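I have been told, more than once and with real affection, that I need to get over the potato thing. I will not be getting over the potato thing.

My position is this: the greengrocer should sell potatoes loose, unwashed, with the name of the variety on a card. I used to think this was an ordinary opinion. Then the shop on our corner changed hands in February and the loose bins went, and now it's a wall of plastic bags marked "washed" or "brushed", and if you're lucky somebody has printed "good for mash" in one corner. Good for mash! According to whom? I've made mash out of those and could have hung wallpaper with it.

When I lived out at Torkatmont there was a shed by the highway with an honesty box and 4 kinds of spud in wooden crates. You took a paper bag, you picked your own, you dropped your coins in. The one I always went for was called Lema, a knobbly yellow thing with dirt in every eye, and it roasted better than anything I've cooked before or since. I've asked for it at 19 shops (yes, I kept a list, it's on the fridge) and the best I've had back is a shrug and a point towards the sweet potatoes.

People say washing them is a convenience, and look, I do get it. If you've got kids hanging off your leg at six o'clock you don't want to be standing at the sink with a scrubbing brush. But a washed potato goes green on the bench while you're looking at it. A dirty one in a dark cupboard will sit there for weeks and be perfectly happy. I threw out half a bag of the washed ones last month, and I'm a person who eats potatoes most nights, so goodness knows what the rest of the street is putting in the bin.
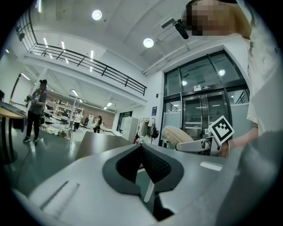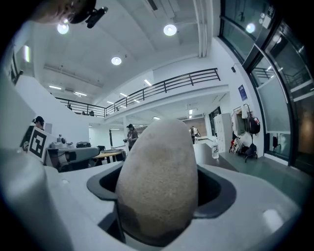
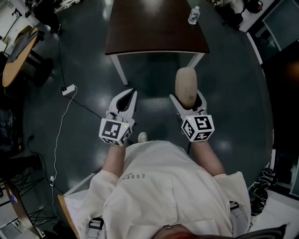 And then there's the size of the bags. Who are they for? I cook for two. Give me a bin and I'll take five middling ones and a big one for a baker, and I'll be back on the weekend for more. Give me a bag and I get a random assortment from golf ball to house brick, which all cook at different speeds, so dinner is half soup and half gravel. My mum used to stand at the bin turning each one over like she was buying a horse. I was mortified as a teenager. I do exactly the same thing now, where they'll let me.

The Manzano market still does it properly, to be fair. It's 108 kilometres there and back from my place, a bit silly for a vegetable, and I've done it three times this winter anyway. There's a stall down the far end, past the honey, where the cards are written in texta and the woman will tell you flat out not to buy something. "Not for chips, love, they'll go brown on you." I'd pay double for that sentence. I nearly have, once you count the petrol.

I did try growing my own. I put in a row of Jatar, supposedly foolproof, in a bed along the back fence where the old lemon tree had been. I got a bucket and a half of beautiful little things with pink skins, plus some grub I still haven't identified, and we ate the lot in a fortnight. So I can't live off that, but it did remind me that they taste of something. You forget! You eat the bagged ones all year and start thinking a potato is just a thing you put butter on.

I don't reckon the corner shop is run by villains, and the bags probably do save them a sweep of the floor. But they've got a whole shelf of sparkling water up the front and could surely squeeze in one crate. I've asked twice now. The bloke at the register said he'd pass it on, and I'll be in again tomorrow for milk, so I might just mention it.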